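Sewwandi did not believe in the Bondavska method. The booklet had cost her sister 45 dollars and promised a calmer house in 92 days, and on page 3 it told you to thank your linens.

"Has anyone's house gotten calmer?" she asked.

"Start with the knit," said Igor, who had read as far as page 3.

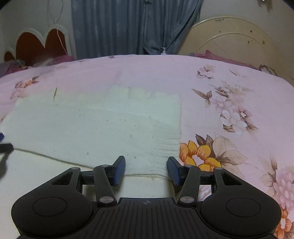

The pale knit, laid flat on the pink sheet.

She had her doubts about the knit. It had a ribbed band and a ruffled bit, and the booklet only dealt in rectangles. Fold toward the heart, it said. Whose heart? She folded it the way her mother had in Penham, badly, and Igor said it looked fine to him -- but then he'd said that about the apartment.

The towel was next. Even she couldn't argue with a towel.

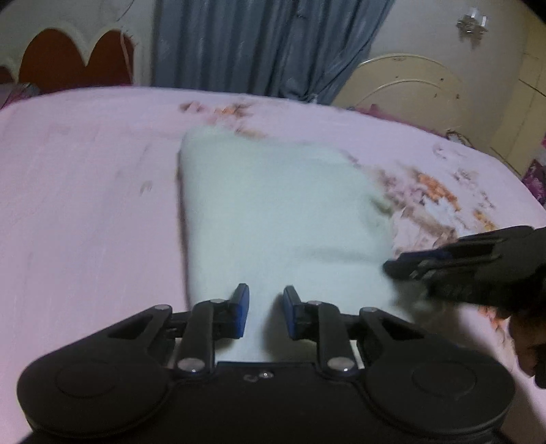

The white towel, folded on the bed.

"There," Igor said. "Do you feel anything?"

She considered the towel. It was thick and white and it was a towel.

"Ask me in December," she said, and went to look for the receipt.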